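Reading a Harbour Memoir: Memory and Record in "The Undovel Years"
Project report, Life Writing module

1. Aim

The project examined how far a self-written life can be checked against the records of the period it describes. The text chosen was "The Undovel Years" by Gerrit Leemans, a harbour pilot who later ran the seamen's school at Oselen. The book has 29 chapters and was issued by Orex, a small regional press.

2. Method

Each chapter was read twice. On the first reading, every statement that could be checked (a place, a ship, a post held, a public event) was entered in a table. On the second, the tone of the passage was noted as plain, critical or admiring.

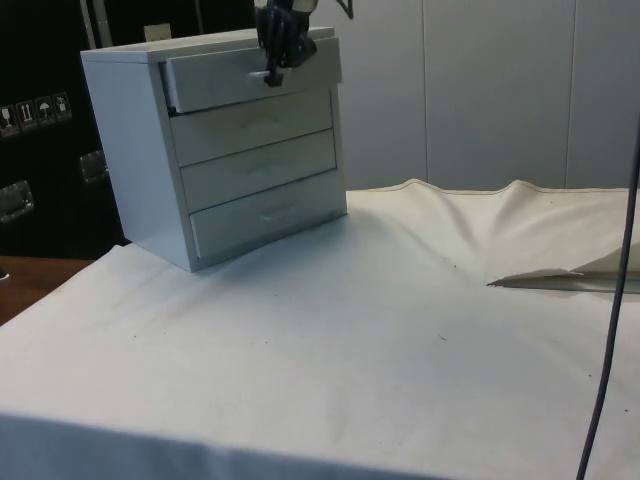
The table was then limited to 75 statements, chosen so that every chapter was represented. These were compared with the school's printed annual reports and the Oselen harbour lists. Statements about private conversations were left out, as no second source exists for them.

3. Findings

Most of the sampled statements agreed with the records. The differences fell into two groups: dates moved to make a better story, and colleagues merged into a single figure. The clearest case is the deputy called Ryu, whose duties in the book match those of 3 separate men in the annual reports. Leemans admits in his preface that he changed names, but he does not mention combining people. 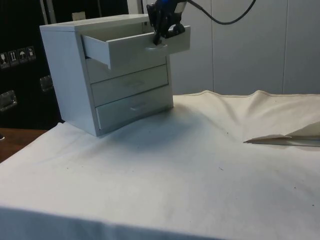

The order of the book affects how much the reader is told at any point. Leemans gives the strike a full account in the opening chapters, then goes back to his childhood and leaves the later school years almost untouched. The effect is that of a small cabinet with its top drawer partly open and the lower ones shut: the reader can judge the contents of one section and only knows that the others are there. This matters for the table, because the early chapters supplied far more checkable statements than the late ones.

Tone followed a similar pattern. Passages marked as critical were mainly about the harbour board, and these were also the most exact in their dates.
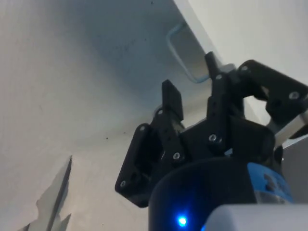 4. Limits

The harbour lists have a gap for the winter of the strike, so several statements could not be tested. Tone was marked by one reader only – a second reader would have made the results firmer. The Orex edition has no index, and some mentions may have been missed.
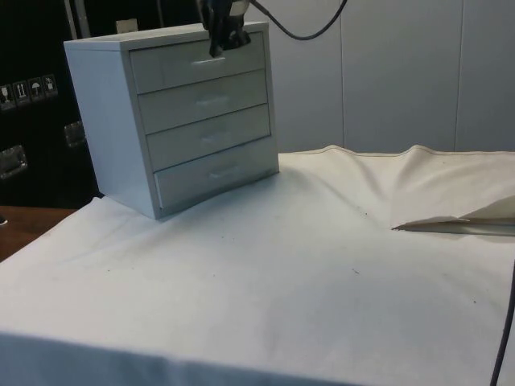 Figure 4. White four-drawer cabinet on a cloth-covered table, with the gripper at the top front edge.

5. Further work

The merged figure of Ryu should be studied on its own. The school's letter books, held at Oselen, cover all the years in question and were not used in this project.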